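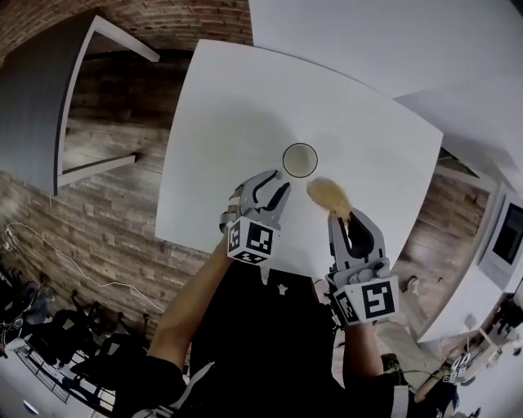 Hard water, part two: descaling intervals

September 25, 2019

The first part of this series covered the test strips and why I stopped trusting them. I have since switched to a drop-count titration kit, which reads in steps fine enough to be useful. Tap water at the kitchen sink in Fanley comes out very hard by any published scale. The utility's annual sheet agrees with my kit to within one drop, and I consider that settled.

What I wanted to know next was how often the kettle needs descaling. The manual for mine (a Janovitz, 1.7 liter, concealed element) says "regularly." The bottle of descaler says monthly. Neither mentions hardness, and hardness is the main variable.

Method

I weighed the kettle empty and dry after a full descale, then after every 30 boils. The scale is a used Esell bench scale with one gram resolution. Dry means lid open overnight, then wiped inside with a lint-free cloth. Early on I skipped the wipe and got readings that wandered by two or three grams, all of it water trapped under the spout filter. I threw those out and started over in February.

Each boil was a full fill from cold, taken to automatic shutoff and poured out completely. I did not top up. Topping up a half-full kettle concentrates the remaining minerals and is a separate experiment, one I may get to.

The clean, dry kettle weighs 858 grams without its base. This number has stayed put after every descale, so I use it as zero.

Results

Scale buildup was close to linear for the first three weighings and then sped up a little. My guess is that rough scale gives new scale more surface to grow on, but I have no way of checking that with kitchen equipment. Flakes began to show up in the poured water between the second and third weighing. Once flaking starts, weight is no longer a good measure, as some of the deposit leaves with the water. Anyone repeating this should strain the pour and weigh the strainings too. I didn't, so treat the later figures as low.

Boil time was the surprise. I expected a measurable slowdown and didn't get one until the deposit was thick enough to see from across the room. The element is under a steel plate, and nearly all the heat has to go into the water sooner or later, scale or no scale. The plate simply runs hotter. Noise went up well before boil time did. The kettle got louder in the first minute, and that turned out to be a better warning than the clock.

Descaling agents

I tried three.

White vinegar, diluted one to one, heated and left for an hour. It works, slowly. Two rounds were needed for a heavy deposit, and the smell stays through three rinse boils.

Citric acid powder, 30 grams to a full kettle, heated to just below boiling, then left with the power off. The deposit was gone in a single round. There is one caution: if the solution is kept at a hard boil for long, calcium citrate can drop out as a white film that is more stubborn than the original scale. Keep it below boiling and don't let it sit all day.

Packaged descaler, the liquid type. Same result as the citric acid at several times the cost per use. The label lists citric acid first.

I buy the powder in bulk now. A tub lasts long enough that clumping in storage is a bigger problem than running out. A jar with a rubber gasket fixed the clumping.

Interval

For my water, I descale every 30 boils. That is just ahead of the point where flakes appear. With softer water you can go longer, and I would expect the interval to scale more or less inversely with hardness, though temporary hardness is the figure to use if your utility lists it separately. Permanent hardness stays mostly in solution when heated and contributes little to what you see in a kettle.

The water heater is a different matter. It can't be weighed, the anode rod complicates things, and the plumbing here was put in with no shutoff on the hot side, so flushing it means draining half the house. The meter I fitted on the heater inlet reads 1,599 gallons since the last flush. I will pull the drain valve at the next round number and measure the sediment by volume.

Part three will cover the Hsieh under-sink cartridge, which claims to reduce scale without removing any calcium. I have the kettle back at zero and the cartridge is installed. The first weighing is due in two weeks.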